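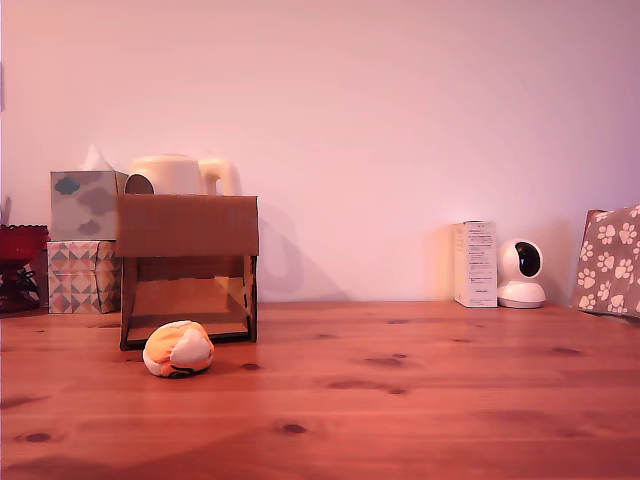 Orange plush on the pine table, cardboard box behind it.

Farkeo Bench Kit, reviewed

Farkeo sells this as public seating you can put together in an afternoon, and cities seem to love the pitch. I'm less sure. Our block association bought one for the corner plaza at Juhl and Kirby, and I've been sitting on it, or trying to, since February.

The good part first. The steel legs are solid and the bolts line up. Sigrún Ketilsson and I had it standing in under three hours with one wrench. After that my patience ran thin. The slats are set so far apart that keys drop through, the seat is too low for my mother, and the armrest in the middle means you can't lie down, which I suspect is the real selling point.

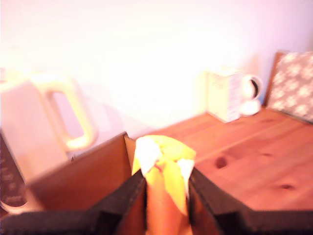
Bright yellow and soft, folded at the top.

The brochure promises "a living room for the street." It's a bench, 14 slats and a plaque. At 4,000 dollars plus 200 for anchors I'd want a backrest too. The Flolmont model two blocks over has one, and people use it even in bad weather.

Would I buy it again? No. Maybe the planter version, if they ever fix the drainage.

Sille Kárason
August 29, 2024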